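Equipment planning for small robot workcells

Equipment planning for small robot workcells is the preparation of a purchase list, a budget and a timetable before a company or a school buys a robot arm for light table work. The term is used mostly for cells with one arm and one operator. For larger lines, see Production line planning.

Scope of the budget

A budget is normally divided into the arm, the gripper, the table, the safety parts and the test objects. Buyers often forget the last group. In the planning method of Ernő Fekete, which was prepared for the Tovska workshop, the test objects have their own line of 400 euros, and 15 per cent of the total is kept as a reserve. Spare fingers for the gripper are counted separately, as they wear faster than the other parts.

Test objects should be chosen before the gripper. Soft packets, flat notebooks and small metal pieces make different demands on the fingers, and a gripper which is good for one of them can be poor for the others.
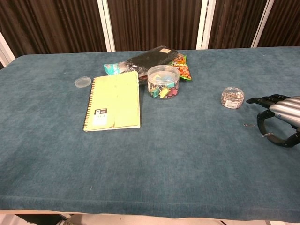
Gripper beside a container of small metal fasteners, with stationery and snack packets on a cloth-covered table.

Table and covering

The surface is a small cost but it has an influence on the results. A cloth covering protects the fingers when they come down too low, and it makes less noise. On the other side, thin objects can catch in the cloth. Akinyi Rashidi recommends to buy two coverings of the same colour, so that one can be washed.

Timetable

At Tovska the time between the order and the first working day was 17 weeks, of which 2 were used for the training of operators. Orders placed in May may be delayed by the summer holidays of the supplier.

Renting

Some buyers rent an arm first. The Saliba plan, written by Arūnas Mets, allows a part of the rent to be taken off the later price. The gripper is not included in this plan.

See also
Gripper selection
Maintenance contract
Jevano method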